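Help me write about little airports (paid, part-time)

Hi, I'm Hanna Zalewska, and I edit the Eresley newsletter, which goes out to people who love small regional airports maybe a bit too much. We cover new routes, lost routes, terminal cafes, bus links, all of it! I've been doing most of the writing myself and I can't keep up anymore, so I'm looking for two contributors to start in April.

You'd each write one airport profile a month, 228 lines max (our layout is old and fussy, sorry). I want to know who flies there, who stopped flying there, and how you get into town if you miss the last bus. Talk to the airport manager if you can. Talk to the taxi drivers too, they usually know more. 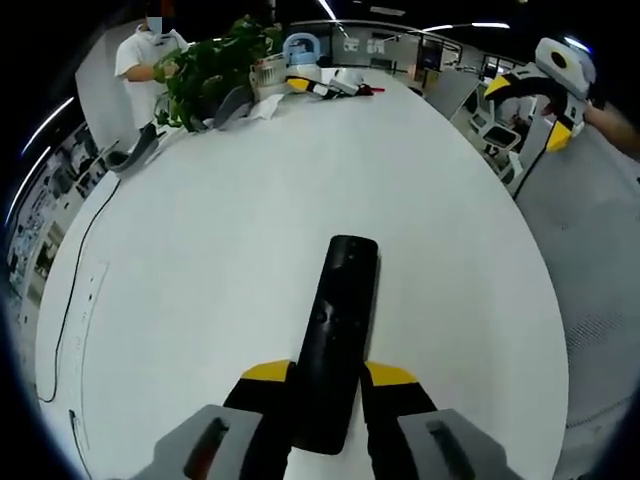 What I'm hoping for

You don't need a journalism degree. Khadija Belhaj, our route news writer, came to us from a check-in desk and her stuff is the most read thing we publish. You do need to write clean copy, read a timetable without crying, and live within a reasonable drive of at least one airport with scheduled flights. Your own photos are a big plus.

Pay and practical stuff

It's $44 an hour, up to five hours a month, plus parking and bus fares. We meet by phone every four weeks, and Arne Reinholz edits everything before it goes out (he's kind, but he will check your runway lengths).

To apply, send me a short note and one sample, published or not, by 3/26/22. Tell me which airport you'd write up first. Please don't all say Tarcombe, I'm saving that one for myself!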